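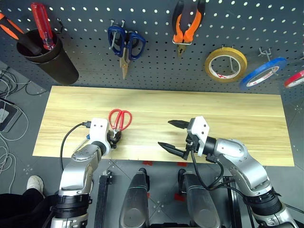
Pegboard, workboard and the red-handled scissors

Lirnetti Craft Room FAQ

Do I need to book?
Only in December, when we fill up fast! Otherwise just come in.

Can I bring my kids?
Yes please – ages 4 and up, with a grown-up.

How long is a session?
2 hours, and you can stay for a second one if there's space.

What if I've never made a paper lantern?
Perfect, start with the small round one. Lenka Šindelář teaches it and it's so much fun.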